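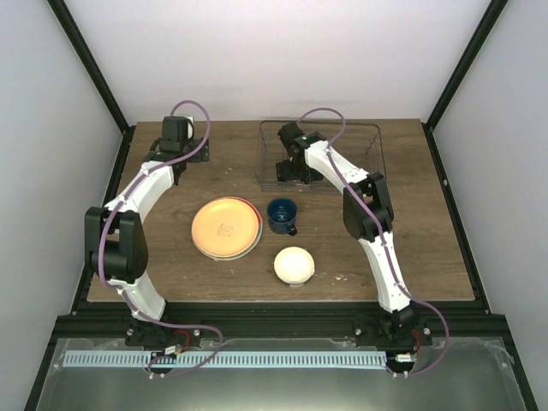

Does the new Semodon planner replace the one we have now?
Only on the test branch. The current planner stays on main until the collision results have been checked by someone outside the planning group.

Minutes, software meeting, 19th August

1. Minutes of the last meeting
Accepted. The action on log file names is still open from February.

2. Planner
Semodon was reported to have finished 100 simulated rack-loading runs without a collision. The meeting asked what that proves. The simulator treats cables as if they don't exist, and both arms carry them. Agreed that the figure is not to be quoted to Brurnel until the same plans are run on the arms.

3. Perception
The Moriarty model was trained on 1,239 labeled images. It still merges stacked plates into one object – 18 cases in the last test set. Planning wants a fix in the model. Perception wants planning to ask for a second view. No agreement. One member doubted that more images would help and asked for the errors to be sorted by type first.

4. Control
Loop delay with both arms active was given as an average. Averages were not accepted. Worst case to be reported next time, with the logs attached.

5. Tooling
Moving to Unport for replay was proposed again. Deferred – no one could say what it does that the present scripts don't.

Actions
Planning: add cables to the collision model.
Perception: error table by type.
Control: worst-case delay.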